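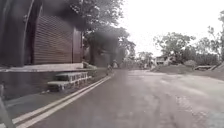 Dec 24, 2020
Cold patch mix, batch 2534
Cure and abrasion, continued from previous page

Oven held at 60 overnight. Logger shows one dip where the door was opened to move the tray, recovered before the next reading. No alarm. Tray turned end for end first thing, as the back of the oven still runs warmer than the front and the fan has not been looked at.

Moulds came out clean apart from C, which had stuck along one side. Release oil was thin there. Lost a small crumb of mix from the corner in knocking it out. Crumb bagged and weighed with the specimen, so mass loss for C should still be usable, but I would not use C for the height measurement. Marked on the sheet.

Binder is the Drusteo emulsion from the second drum, same as the September work. Stone is Enine, washed, from the heap under cover. Sand from the bin by the door. Proportions unchanged from the last batch except the mixing water, which was cut a little to allow for damp in the sand. Moisture tin for the sand is on the shelf with the lid off. Do not tip it out, it needs a second weighing.

Mixing

Used the Stendell mixer on slow throughout. Coating looked even at the end of the set time but there was a dry pocket under the paddle, stone only, not coated. Scraped down by hand and ran it again. This has happened on every batch with the washed stone and did not happen with the unwashed, where the fines seem to hold the water near the bottom of the bowl. It could also be the paddle height. Paddle height has not been checked against the card since the bowl was changed. Somebody with the right key, please do this before the next batch.

Break time was slower than I wanted. The emulsion stayed brown well into compaction, with some brown water coming out round the base plates. Wiped off and not weighed. That is a fault in the method as written: it asks for the mass after compaction but does not say whether the squeezed-out water counts as lost from the mix. I have taken it as lost. The earlier sheets took it as kept. The two sets should not be put on one graph until that is put right.

Compaction by hand rammer, 60 blows a face, 4 moulds. Rammer guide rod is bent slightly and the weight catches if it is lifted too fast. Lifted slowly.

Storage and the trial patches

Mix that is going to the Dimaculangan site has to sit in a closed tub before it is used, and the specimens here do not. I raised this before. The lab cure begins within minutes of mixing, while the site material may wait 7 days with the lid on. If the emulsion breaks in the tub, the mix goes into the hole half set, and the lab figures then describe a material that was never laid. Proposal is to keep back one tub from each batch, store it unopened, and make a second set of specimens from it at the end of the wait. Costs a day of bench time and a good deal of stone.

The other difference is the hole itself. Ours is a steel mould with smooth sides. A patch on an old carriageway has ragged edges, grit in the bottom and a surface next to it that has already lost much of its fine material. Edge loss is what usually finishes a patch, and nothing in the abrasion test looks at an edge.

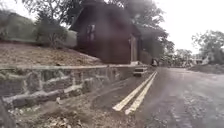

Volodymyr reads it differently. In his view edge loss is mostly down to tack coat and the state of the cut, and the mix gets blamed for work that was done badly before the mix arrived. He would leave the abrasion test alone and spend the time on a pull-off test against an old slab, saw-cut on one side and broken on the other. He also thinks keeping a tub back from every batch is too much and that every other batch would show the same thing.

I agree on the slab. I do not agree on the tubs, as we have had drum-to-drum changes in the emulsion before and alternate batches could miss one entirely. Left open. Maricel Aquino to decide when she has seen the stone order.

Abrasion

Ran the wet wheel on specimens A and B from the previous batch, fully cured. A lost less than B. Both lost it early in the run and then settled, with the loss coming from the matrix and the larger stones left standing proud. No whole stones pulled out of A. B shed some near the rim, where the compaction is always weaker.

Hose slipped off the wheel housing once during B. Stopped, refitted, carried on from the same count. Clip is worn and there is a box of new ones in the drawer under the sieves, all of them the wrong size.

Loose material was caught on the fine sieve, dried and weighed. The pan weights and the specimen weights do not agree. Difference is small but it goes the same way both times, pan heavier than the specimen loss, so I suspect water still in the pan material. Put back in the oven for a second drying. Do not enter the pan figures until then.

For comparison with the road, the useful thing is texture. A worn asphalt surface is pale and open where the fines have gone, with grit lying about on it, and the wheel gives a face that looks fairly like that on the stone but much too clean between. There is no dirt in our water. Whether that matters for wear rate I do not know. Grit under a tyre must do something that clean water does not.

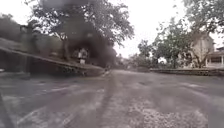 Balance check

Large balance drifted upwards through the morning. Zeroed between specimens. Check weight read correctly before and after, slightly high in the middle. The radiator below the bench was on and I think the warm air is getting at the pan. Turned it off and the drift stopped, which also made the room very cold. A draught shield made from the lid of the old sample box would do for now.

Small balance fine.

Voids in specimen C cannot be worked out from height, see above. Did it by weighing in water instead, with the surface waxed. Wax got into the open corner. The result looks low and I have put brackets round it.

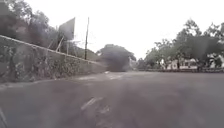

To do after the break

Second weighing of sand tin, lid on during cooling.
Paddle height against card.
Rewrite the compaction step to say what happens to squeezed-out water, then rework the earlier sheets to match.
Ask Enine whether the washed stone comes from the same face as the unwashed.
Find an old slab for the pull-off test. There may be one behind the curing tank.
Hose clips, right size.
Oven stays on. Batch 2534 is on the middle shelf, specimen C at the front.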